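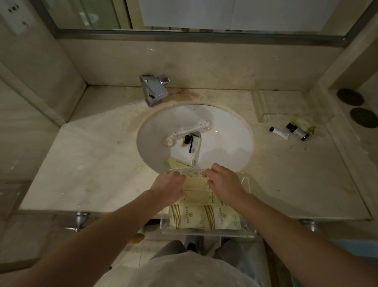 A marble bathroom worktop with a round white basin and a chrome mixer tap.

I've had a message from the club that I've been dying to pass on, so forgive me if I gabble. The Pluston layout is going back up! If you only started reading in the last year or so you won't know what I'm on about, so a quick recap. Pluston is the club's big N gauge layout, a junction station with a goods yard and a branch going off to a quarry, and it has been in bits since we lost the old room.

The new place is upstairs at the Brirnance works and we get the keys in January. It's a long thin room, so the fiddle yard has had to be redrawn (again) and the quarry branch now bends round the chimney breast. I quite like it. Tonantzin Chávez, who did most of the original track plan, is less keen and told me the curve is "tighter than I'd let my own stock anywhere near". We're going to run the long coal train round a mock-up on bare boards before anything gets pinned down.

Now the bit I'm excited about. All the wiring is being done from scratch. The old loom had grown over the years into something only one member understood, and he's moved to the coast. We're going to a plug-in bus under each board, with the points on their own supply, and every wire labelled at both ends. I've been put in charge of labels, which tells you what they think of my soldering.

We counted up the stock boxes last month too, and the club owns 1,159 wagons. I had no idea. A fair few have missing couplings or a wheelset from something else entirely, so there'll be a repair table on club nights, and Ekura, the little model shop by the bus station, is letting us have spares at trade price. Thank you to them, it's made a real difference to the sums.

Speaking of sums, we still need £600 for timber and baseboard legs. There's a tin on the counter at Ekura and we're raffling a boxed diesel and a set of coaches, tickets £2 each. I've bought far too many already and I don't even model that period.

As for when you'll get to see it, the plan is to have Eze running first. That's the small shunting layout with the brewery on it, and it only needs the backscene glued and the yard lamps put back in. Pluston itself will take a good while longer, and I'm not going to put a month on it after what happened last time I did that on here.

If you fancy lending a hand, club nights start at half past seven and you don't need to own so much as a truck. There's room for 20 of us up there at once, so drop me a line in the comments before you set off. Bring a mug. The stairs are steep and the parking is round the back, past the skips.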